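## Brisance handheld gripper pair

Brisance is a set of two handheld grippers for recording manipulation demonstrations without a robot arm. Each gripper carries a marker cube, and pose is recovered from the cube's printed patterns. The pair is sold with the Rarkemel backpack or on its own.

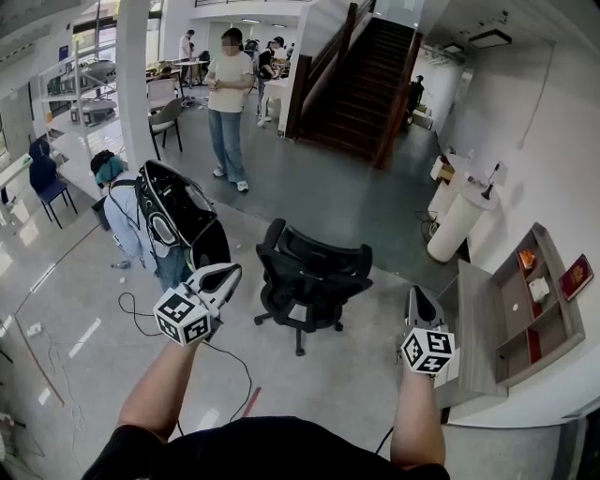 *Brisance grippers, one in each hand, with marker cubes below the jaws.*

In our October test, a policy trained on 112 demonstrations finished 52 of its trials. Adding 20 demonstrations with a second operator brought 7 more successes on the same trial list. Method notes and trial logs are available from Wayne Hollis at Hullholm.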